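3.2 Laying out before folding

I did most of my folding notes in the Iltden homes, and I'll admit I got hooked on the lumpy stage, when a piece is still a heap on the blanket and you're hunting for an edge.

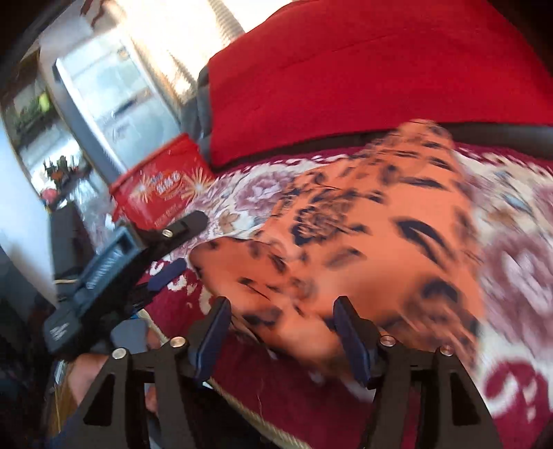
Figure 3. Orange patterned cloth on a floral textile, Iltden.

So when does a fold start? I count it from the first pull on the cloth, even if the piece gets flattened again later.

Hiebert starts at the first crease, and that gave us 20 disagreements (we argued over 3 of them all Monday!).
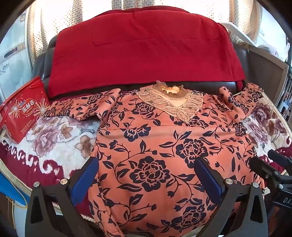

My own rule for tops is to code the collar first and the sleeves after. Busy prints slow me down, I lose the seams in them. With the salmon-orange one, dark flowers all over, the pointed lace collar told me which way was up, so I coded it "front up" and moved on to the sleeves.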